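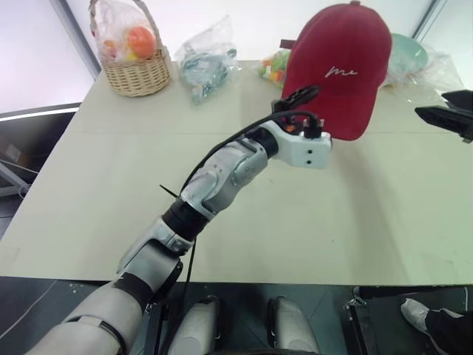 Baseball cap, red.

Home > Care and Cleaning > Hats and Caps > Clutton Cap Care Kit

Clutton Cap Care Kit
Item no. 512
$16
In stock, ships next working day

Everything for washing a ball cap by hand and getting it back into shape after. Works on cotton twill, poly blends, most wool blends, mesh backs. Not for straw, felt, leather or suede. See the notes further down before you order for a vintage cap, please.

What's in the box

Clutton cap wash, concentrate, one bottle
Soft brush, nylon, long handle
Sweatband brush, the short stiff one
Drying form, size adjustable
Lint cloth
Instruction card

The form comes flat. Pops up and clips at the back. If the clip feels stiff the first few times, leave it under the hot tap for a minute, then try again.

Why a kit

We used to sell the wash and the form separate. Most orders had both anyway and the short brush kept getting left out, then people would write in asking how to get the ring out of the sweatband. So, one box. You can still get the wash as a refill (see bottom of page). The form on its own is coming back, probably December.

Details

Wash: 118 ml bottle, light soap smell, no bleach, no brighteners, no dye
Dilution: one capful to 1000 ml of cool water
Brush handle: beech
Form: white plastic, vented, clips at back
Form fits: youth large up to adult XL
Washable: form and both brushes yes, top rack is fine for the form, keep the beech one out of the dishwasher
Box: plain card, no plastic tray as of this batch

How to use it

Knock the dust off first. Dry brush, outside then inside. Lint cloth for dark caps.

Test the color. Wet a corner of a white towel with the mix and press it on the inside of the cap somewhere hidden, under the sweatband is good. Hold for a minute. Color on the towel? Stop there and spot clean only, with plain cool water. Reds, navy and black are the usual ones for this. Especially on caps with a white front panel or white stitching.

Fill a bowl or the sink. Cool water, one capful. Swish it.

Cap in, push it under, let it sit ten minutes. Not overnight. We get asked this a lot. A long soak does nothing for the dirt and it is hard on the brim.

Sweatband next. Fold it out, work along with the short brush, small strokes. Add a drop of wash straight on the brush if the ring is an old one. You may need a second round on another day, old salt marks take time.

Outside with the soft brush. Go with the weave. Light over embroidery, you want to go the same direction as the thread or it fuzzes up.

Rinse until the water is clear. Press the water out with a towel. Do not wring. Do not twist. The brim especially.

Open the form, put the cap on it, pull the crown down even all round, smooth the front panels with your thumb. Set the brim curve now while it is damp. Air dry, out of the sun, away from the radiator. Overnight for cotton, wool blend can be a day and a half.

Cardboard brims

Read this bit. Older caps, and some cheap new ones, have a card insert in the brim instead of plastic. Soaking ruins it. It swells, goes soft, dries lumpy and there's no fix apart from replacing the insert.

How to tell: flick the brim with a fingernail. Plastic gives a clear tap. Card is dull, more of a thud. Flex it a little too, card will creak or stay where you put it. Not sure? Treat it as card. Spot clean with the brush barely damp, keep the brim dry the whole time, and use the form for the crown only.

Can't I use the washing machine

People do. Some caps live through it. The trouble is the spin more than the water, the crown gets crushed and the brim gets a kink where it meets the front panel. Cages help with the crown, not so much with the drum heat if you forget and leave it in a warm cycle. Never the dryer. Dryer shrinks the sweatband first and then the cap sits a size small and never goes back.

Dishwasher, same answer. Detergent is too harsh and it'll pull the color.

Size chart for the form

First notch: youth large
Second notch: adult small to medium
Third notch: adult large
Last notch: adult XL

If you are in between go down one. You want the cap snug, not stretched. Stretched while damp means stretched for good, on wool at least. Snapbacks: set the strap where you normally wear it before it goes on the form.

Storage between wears

The form works fine as a stand too. Plenty of buyers get a second one just for the closet shelf. Don't stack caps crown in crown if the front panels are structured, the buckram creases and the crease shows through. On a hook by the back loop is okay for a soft dad-style cap, less good for a stiff one.

Keep them out of a parked car in summer. The back window shelf fades a red cap unevenly in one season, one side pink and the other side fine.

Goes well with

Biltier Sweatband Liners, pack, stick-in, cotton face. Stop the ring before it starts. Peel out and swap when they look tired. Not for use with wool caps, the glue leaves a mark on some.

Urkis Cedar Shelf Blocks. For wool caps put away over the summer. Sand them lightly when the smell goes.

Au Fabric Shave, battery. For pilled fleece and wool crowns. Keep well clear of embroidery, we mean it.

Clutton Cap Wash refill. Same stuff as in the kit, bigger bottle.

Questions we get

Will it take out paint or grease?
Paint no. Grease sometimes, if fresh. Dab with wash neat, wait five minutes, then wash as normal.

Sunscreen marks?
Yes mostly. The orange looking ones on white caps come from sunscreen reacting with minerals in the water, those are harder. Do not put bleach on them, it makes them darker.

Deodorant wipes, baby wipes, ok in a pinch?
For plastic brims ok. They leave a film on cotton so wash it after.

Is the wash safe on a stadium signed cap?
No. Nothing is. Marker lifts with almost any soap. Dust it and put it behind glass.

Does the form work for a flat brim?
Yes. Lay the brim on the counter edge or put a book on it, clean towel between.

Bucket hats?
Wash yes, form no. Dry those over an upturned bowl.

How many washes in a bottle?
Depends on your capful. Do two or three caps in one go if they're similar colors, darkest one last, change the water when it looks brown.

My form arrived with a crack by the clip
Send a photo through the contact page with your order number, we'll post another. No need to send the old one back. There was a bad run with the earlier clips, current ones are thicker.

Shipping and returns

Standard and express at checkout. The wash is a liquid so no air express to some addresses, checkout will tell you if yours is one of them. Orders in before 2 p.m. go out the next working day, after that it's the one following.

Unopened kits back within thirty days for full refund. Opened, we can take the form and brushes but not the wash, and we take the price of the bottle off. Put the packing slip in the box please, it slows things down alot when there isn't one.

Wholesale: kits ship by the case, mixed cases with Biltier liners are possible. Use the trade form, not the normal cart.

Updated notes on this page: dilution line corrected, the old card said two capfuls, one is enough. If you have the old card go by this page.

Add to cart
Add to wish list
Email me when the form is back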